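Workshop Notebook, Dual-Arm Cell, Simulation and Bench
Entry for February. Author: Anong Inthanon. Copies to Adebayo Okoro, Raphaël Masson. 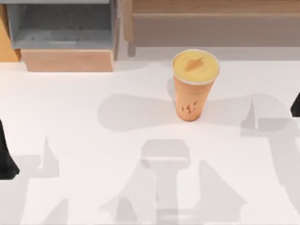

Subject: unintended closing motion of both arms on reset, cup handover task, and the hold placed on transfer to the bench.

The fault was first recorded at 9:40 in the morning during an unattended batch in simulation. The batch was to run 600 episodes of the drink cup task under controller build 69. It was stopped at episode 278 by the force monitor, which reported a contact load on the left wrist well above the limit set for the task. No hardware was powered at the time. The entry is made under the safety heading all the same, as the same controller build had been approved for the bench that afternoon.

Expected behavior. At the start of an episode both arms hold their ready pose, one on each side of the table, with the cup standing upright and clear of both grippers. The policy is given control only after the scene has been reset and the joint readings have been confirmed. The left arm then approaches the cup, closes at reduced speed, lifts, and offers the cup to the right arm.

Observed behavior at episode 278. The policy was given control before the right arm had finished returning from the previous episode. Both arms then moved inward at full commanded speed. The left gripper struck the cup below the rim, the cup tipped to the right, and the right gripper closed on the left one. The two arms stayed locked and pushing against each other until the monitor ended the run. The log shows no operator command during this period.

Usa Paisan replayed the log before lunch and confirmed the order of events. Her note is copied in as written:

"Reset flag goes true when the objects are placed. It does not wait for the arms. On a slow machine the right arm can still be moving when the flag goes true. The policy reads the stale pose, assumes it is home, and sends the first action from there. U.P."

I have checked this against the code and agree. The flag was introduced when the task used one arm only, and in that arrangement the arm always finished before the objects were placed. When the second arm was added, the flag was carried over without review. The review sheet for the two-arm change has the line "reset logic unchanged" and my own initials beside it. I record that here so that it is not attributed to anyone else.

Hold on bench work

A hold was placed on the bench cell at 10:15. Adebayo Okoro removed the enabling key and signed the key log. The Durmont arms remain in their parked position with the brakes on. The Zevero grippers are disconnected at the wrist plug. The hold applies to every build that uses the shared reset flag, which at present means all of them, including the older ones kept for comparison.

Sakda Jaidee asked whether the single-arm work could continue. The answer for now is no. The flag is safe in that arrangement as far as we know, but the cell has one key and one interlock circuit, and I do not wish to have a partial hold that depends on people remembering which task is loaded.

Why the existing protections did not act sooner

1. Speed limit. The reduced speed limit applies in the approach phase. The phase is set by the policy's first message. At the moment of the fault the phase was still "reset," where full speed is allowed so that the arms can get home quickly. The limit was therefore never in effect. This is the part I consider most serious.

2. Keep-out distance between arms. Checked against the planned path, and there was no planned path during reset. The check returned a pass with an empty input. It should have returned a failure.

3. Force monitor. Acted as designed, though with a delay. It averages over a window of 200 milliseconds to avoid stopping on noise. Raphaël has pointed out that in that time, on the real arms, the grippers would have been damaged and a hand between them would have been badly hurt. He is correct. The bench has its own guard door, and no one is permitted inside with the key in, but the guard door is not a reason to leave the other layers in this condition.

Attempts to reproduce

Usa ran the same seed on the fast machine and the fault did not occur. She then ran it on the older machine, with the rendering turned up, and it occurred on the first attempt. With an added delay on the right arm's homing command it occurs every time on both machines. That is sufficient to call the cause confirmed.

One point remains open. In two of the replays the left arm also started late, and the cup was not struck at all. The arms met behind it. The force trace for these is lower and the monitor did not stop the run. The episode went on to its time limit and was written to disk as an ordinary failure. I have to assume that episodes of this kind exist in our earlier batches and were counted as poor grasps. Sakda will search the stored logs for any episode whose first recorded joint position differs from the ready pose by more than the homing tolerance. Until he has finished, the success rates in the draft report for Rarotport should not be quoted outside the group.

Corrections agreed

The reset flag is to be replaced by three separate conditions: objects placed, left arm home, right arm home. Control is passed to the policy only when all three are true and have stayed true for a short settling period. Usa to write, Adebayo to review. I will not review this one.

The speed limit is to be on by default in every phase. Homing at full speed must be requested explicitly, and the request must be refused if the other arm is moving.

Any safety check that receives an empty input must return a failure and stop the run.

The force monitor will have a second, higher threshold with no averaging. Raphaël to propose the value from the arm manual and from the bench traces we hold. He has asked for a day to do this properly and has been given it.

The Karamanlidis interlock relay on the bench is wired to the guard door and the stop button only. Adebayo proposes to add the homing signals to it, so that the drives cannot be enabled with either arm away from home except in the manual recovery mode. I support this in principle. It needs a wiring drawing before anyone opens the cabinet.

Afternoon additions

14:20. First version of the new reset logic in place, simulation only. With the artificial delay left in, the policy now waits for the right arm. The left arm holds its ready pose during the wait, with no drift in the joint log. The cup was not touched before the approach phase in any of the runs made so far.

15:05. Usa found that the wait has no time limit. If one arm never reports home, the episode hangs without an error and the batch sits idle overnight. A timeout is to be added, ending in a stop with a message and not in a retry. A retry would repeat the original hazard on a machine with a real homing fault.

15:50. Raphaël tested the empty-input change by deleting the planned path by hand. The run stopped at once. He then found two other checks in the same file which also pass on an empty input, one for table height and one for cable twist. Both are added to the list above. The table height check has been like this from the first version.

16:30. Short discussion with Sakda on the batch settings. Unattended runs will continue in simulation, but a force stop will now halt the whole batch and send a message to the person on duty. Previously only a stop above the hardware limit did so, and smaller stops were written to the log and passed over.

Conditions for lifting the hold

Full batch of 600 completed on the older machine with the delay inserted and no contact between the arms. Review of the new reset code signed by Adebayo. Second force threshold tested on the bench with one arm, at reduced speed, against the foam block. Wiring drawing approved. Key to be returned by Adebayo in person, with a second signature from Raphaël.

The batch was started at 17:10 on the older machine. Usa has the duty phone tonight. The bench key is in the locked drawer and the hold tag is on the cabinet door.

A.I.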